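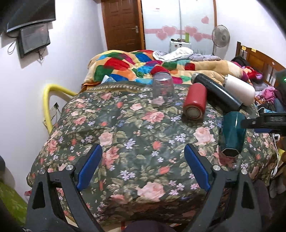 Opening slide. Dark green floral sheet with pink and peach roses.

Programming Recorded Music for a Mixed Audience
Speaker notes, Tuesday session, Tranero Listening Library
Speaker: Annick Masson, Head of Collections

Slide 1. Welcome
Good afternoon, and thank you for coming. My remarks concern the public listening program at Tranero and the changes made to it over the past two seasons. I will speak first about the collection, then about how sessions are chosen, and I will leave time for questions. My colleague Maëlys Hamel is at the side table and has the printed session lists.

Slide 2. The collection
The library holds 900 long-playing records in its chamber music section. Of these, 648 have been fully cataloged, with performers, recording location and pressing noted on each card. The remainder carry a title and a shelf number only. The larger part of the section came to us through the Joly bequest, and it reflects the taste of one household: a great deal of string quartet music, very little for winds, and almost no song.
Pause here. Ask whether anyone present has worked with a bequest of this kind.

Slide 3. The former format
Until the change, each session presented one complete work, played without interruption and introduced by a lecture of 20 minutes. Regular listeners valued this format and told us so in writing. New visitors tended to leave at the interval and did not return. The lecture assumed a knowledge of sonata form that we had never offered to teach, and the printed notes assumed it as well.

Slide 4. The present format
Sessions now open with music. The introduction follows the first movement and is limited to what a listener may wish to hear for: a returning melody, a change of key, the entry of the cello. The complete work is still played. Gaëtan Barbier drafted the first set of these introductions, and his text for the Skorora Quartet recordings remains the model we give to new presenters.
Read the second paragraph of the Barbier text aloud. Do not read all of it.

Slide 5. Audio example one
Skorora Quartet, slow movement, opening. Play as far as the viola solo and fade. Check the level beforehand, as the transfer is quiet and the surface noise is noticeable at the start.
Point to make: the players take this movement more slowly than is now usual. Several listeners have described it as heavy. Others ask for it by name. Both responses have been recorded in the session book, and the presenter is asked not to settle the matter.

Slide 6. Audio example two
The same movement in the later recording by the Skudau Ensemble. Faster, with less vibrato, and recorded closer to the instruments. Play the same passage.
Allow a short silence before speaking again.

Slide 7. Comparative sessions
We scheduled 7 comparative sessions last season, each built on two recordings of one work. They require more preparation than any other kind. The two copies must be matched for volume, the side breaks fall in different places, and the presenter needs to know both performances well. Inès Carré has prepared a cue sheet for this purpose, and institutions represented here are welcome to adapt it. We ask only that her name be kept on the sheet.

Slide 8. Matters still open
The catalog must be completed before further loans are considered. Song and wind music remain underrepresented, and the acquisitions budget will be directed there first. We have also received requests for evening sessions. These are under review with Clemence Collet, who manages the building schedule; no decision should be announced today.
(Correct the accent on the slide: Clémence.)

Slide 9. Questions
If asked about digital transfers: these are made for use in the library and are not available for download.
If asked about playback equipment: refer to Maëlys Hamel.
If asked about the Joly correspondence: it is open to readers by appointment from March.
Session lists and cue sheets may be collected at the side table until the room closes.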